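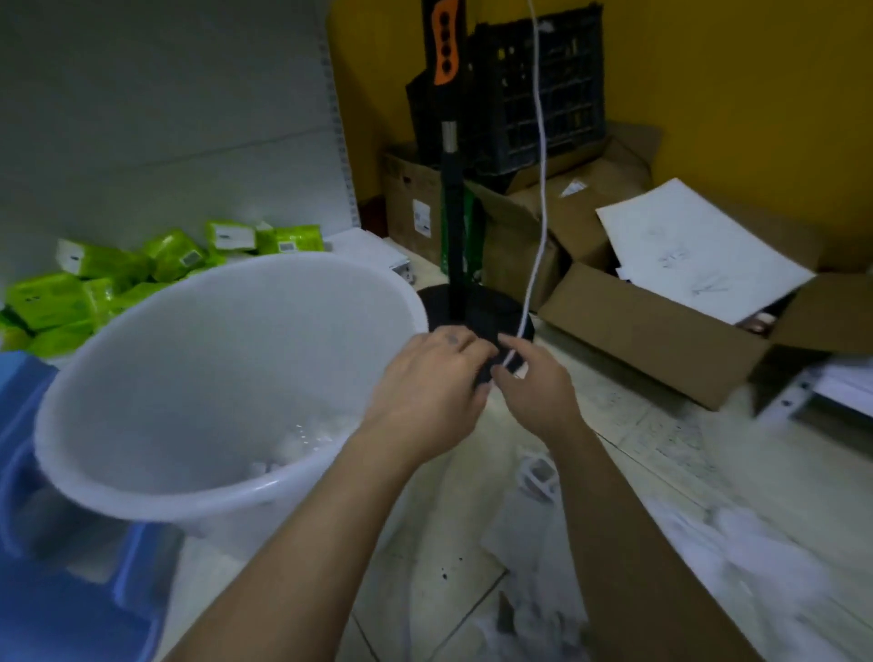
## Labeling two-handed cable clips: when does "grip" start?

I'm annotating head-camera video for a small imitation learning study. One hand steadies the base of a floor stand and the other works a thin white cable near it. Our guide (copied from the Ashworth notes) wants one label per clip, and my two annotators keep disagreeing on the start point. In June I trained on 2,731 clips and the policy closes the right hand too early. With 20 test trials it got the cable 5 times. Is this a labeling problem or do I need more data?

### Answer 1

More data. 2,731 clips isn't much for anything with a cable in it. Also try a bigger model.

### Answer 2 (accepted)

I'd fix the labels first. One label per clip forces both hands onto the same timeline, and the holding hand usually settles well before the cable hand does anything useful. Give each hand its own track:

- left: reach, hold, release
- right: reach, grip, pull, release

Start "grip" at the first frame where the fingertips stop moving relative to the cable. If the fingers hide it, mark the segment "unclear" and leave it out of the loss.

We relabeled 43 clips this way on Brikari and had both annotators do all of them before touching the rest. Most of the leftover disagreement was on "pull", so we merged it into "grip". Early closing dropped a lot after retraining. I can't say how much of that was the merge.

— Octavian Cârstea

### Answer 3

Agree with the above. Check your frame timestamps too. Our Sida export shifted every label by a few frames and it looked exactly like early closing.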